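Stetby-handheld mailing list
Re: Segment rules before we start the September batch
07/09/2024

On the list, the Enow group wrote:

> We have two people collecting with the handheld grippers now and they cut their
> recordings differently. One starts the episode when the fingers are over the
> table and the other starts it when the object comes into view. The second way
> gives shorter episodes and the files look cleaner. Is there a rule? Also, do we
> keep the parts where there is nothing between the fingers, or should those be
> dropped before upload? Our disk fills up fast and they seem like the easy thing
> to throw out.

Please keep them. The first collector has it right and the second should change.

We went through this at Juhl in the spring. We trimmed every episode down to the part with the object in view and trained on 2,000 of them. The policy grasped well if we started it close to the object. Started anywhere else, it closed the fingers on nothing and stayed there. It had never been shown an open gripper over a bare surface, so it had no idea what to do with one. Putting the approach back in fixed most of that. The rest was bad calibration on one of the units and had nothing to do with trimming.

The view we now want at the start of an episode is the ordinary one from the gripper camera, fingers apart and plain surface between them. Small marks and specks on a white surface are fine and so are soft shadows. Don't clean the surface between every take, and don't retouch anything afterward. What matters is that both fingertips can be seen and the opening between them is clear.

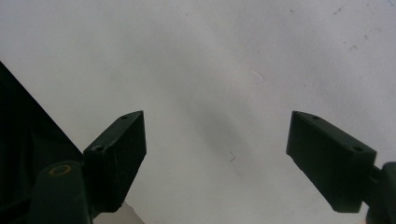 1. Start of episode

Open the fingers all the way before you press record. Hold still for 2 seconds, then move. The still part is used to line up the video with the pose track, and if you are already moving the offset comes out wrong. Skundus will flag it on upload but can't repair it.

2. During the episode

Move at the speed you would use to pick up a cup at home. Keep going if you miss. A miss followed by a second try is a useful episode and should be labeled "retry". A miss where you gave up is labeled "fail" and goes in the same folder. Please don't delete either kind.

3. End of episode

Let go of the object, back away, and open the fingers again before you stop. Anything over 60 seconds gets rejected by the upload script, so split long tasks at a point where the gripper is open.

4. Disk space

Lower the bitrate before you drop any footage. The setting is in the Skundus config under "capture". We run it one step below the default and saw no change in training. If you still run short, upload at the end of each session and clear the local copy after the checksum passes – not before.

One thing I can't answer is how much of the approach is enough. We keep all of it. I have heard that Stetby cuts it to a fixed length and gets along fine, and if someone there reads this I would like to know what length they use and whether it holds up on surfaces they haven't trained on.

For the short episodes you already have, leave them as they are and put "trimmed" in the notes field. We can filter on that. If the raw recordings still exist, re-cut them and upload under a new batch number. The old batch 9 has both kinds mixed together with no label and I would prefer not to repeat that.

Juhl collection desk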